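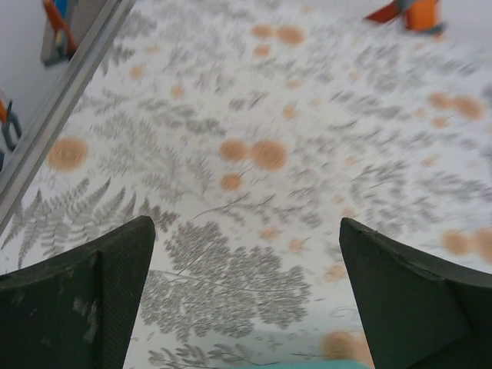

About Weltitz

Weltitz teaches two-armed robots small household and bench jobs by having a person do the job through them. We started with 2 stations in a rented unit on the Bostberg side of the canal, and we still work there. Lihua Xia founded the company and runs the day shift.

What we do

An operator guides both arms by remote control while the wrist cameras and a fixed camera record. A customer sends us a task and the objects that go with it. We work out how a person would do it, try it through the arms, and then repeat it until there is enough for the customer to train on. A normal order is 1,000 demonstrations of one task.
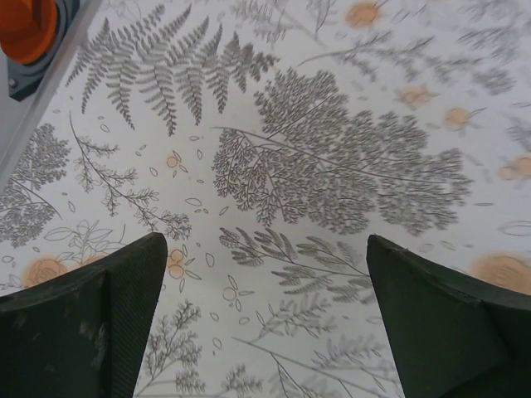

Operators rotate every hour. Slow, tidy movements make better recordings than fast ones, and tired hands get jerky. Each run is watched back by a second person before it goes into the set — a missed grasp is kept and labeled, unless the customer asks for clean runs only.

Our stations

Every station at Bostberg is set up by the same written procedure, called Tumora, which covers arm height, camera angles and lighting. We change the table covering between batches so that a trained robot does not come to depend on one plain background. A busy print, with gray ferns and peach roses running right under the fingertips, is harder going for the software than bare white, and customers usually ask for some of each.

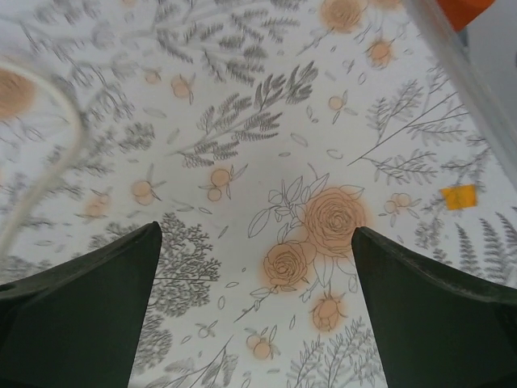
New operators train for 21 days before their recordings count toward an order. The first week is spent moving the arms with nothing to pick up. After that they practice on small, flat things, and something the size of the yellow-orange square lying on the print is a fair test of how well a person has learned to judge height from a wrist camera. Cables and plugs come last.
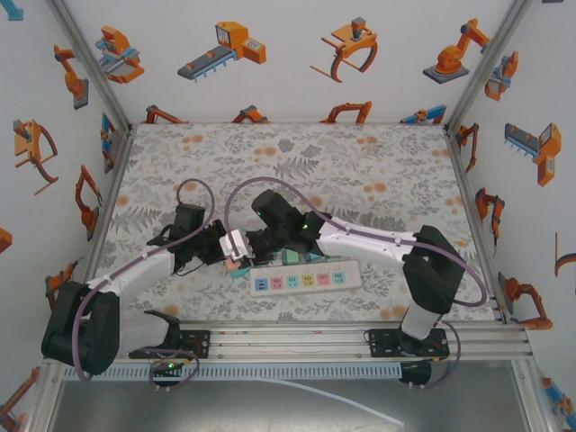

Both arms at work over a power strip with colored sockets.

Working with us

We take orders from labs and manufacturers, and we share a parts store with Rattanakul, the repair shop next door. Visits are welcome in the afternoon, after 2. Write to the office first and tell us which task you have in mind.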